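Section 4. Setting the Table Station

This section covers the small prep table between the stove and the serving hatch. It applies to the Skonis table and to the older Fludico table. Both are set the same way. Allow yourself the quiet half hour before service, when the stove side is not yet busy.

4.1 Before you start

You will need:
One serving tray, white, with the raised rim
Soy sauce in its glass bottle
Dried seasoning in the shaker or a small dish
Two clean cloths, one damp and one dry
Dish soap and warm water

Check the tray for chips along the rim. A chipped tray goes on the bottom shelf with the returns and is not used for food, even for one service.

4.2 Clearing and wiping the table

1. Take everything off the table, including anything left by the previous shift.
2. Wipe the top with the damp cloth, working from the back edge toward you.
3. Go over it again with the dry cloth. Old scuffs in the surface will not come out and can be left alone.
4. Let the table stand for 2 minutes before putting anything down.

Caution: Do not use scouring powder or the green pads on the tabletop. They dull the finish, and it stains more easily afterward.

4.3 Placing the tray and bottle

1. Put the tray on the left side of the table, flat, with no cloth under it.
2. Stand the soy sauce to the right and toward the back. Leave enough room between the two for a hand to pass.
3. Wipe the neck and shoulder of the bottle before you let go of it. Sauce dries there and makes the bottle stick to your fingers.
4. Close the cap fully between uses.

Note: Left-handed staff may switch the two sides. Tùng Kiều has worked it that way since the Trukdale kitchen opened, and it makes no difference to the rest of the steps. Switch them back at the end of your shift.

4.4 Seasoning on the tray

1. Shake the dried seasoning onto the middle of the tray, never near the rim. A loose patch is enough.
2. Press the food lightly into the seasoning, turn it, and lift it straight up. Dragging it pushes the flakes into the corners.
3. Add soy sauce in the bowl, after seasoning - do not pour it on the tray. 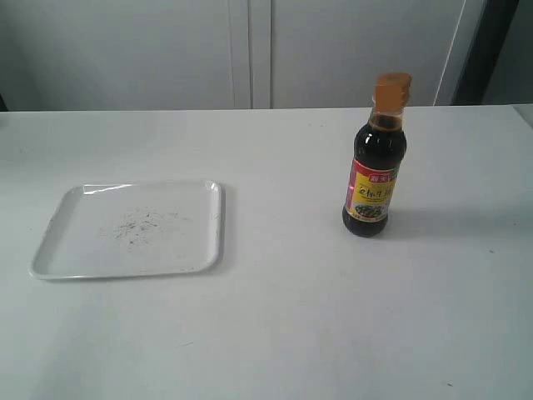
4. When the patch gets thin, add a little more to the same spot. Do not spread what is left with your fingers.
5. If the flakes clump, they have picked up moisture. Tip them out, dry the tray, and start again.

Caution: Seasoning that has touched raw food is thrown out with the scraps. It does not go back in the shaker.

4.5 Clearing down

1. Carry the tray level to the bin and tip it from one corner.
2. Wash it in warm soapy water, rinse, and stand it on edge in the rack.
3. Return the bottle to the sauce shelf, label facing out.

During Ramadan the evening setup moves to just before sunset. Ask Slamet Pillai for that month's times. Refill stock is ordered under item 141.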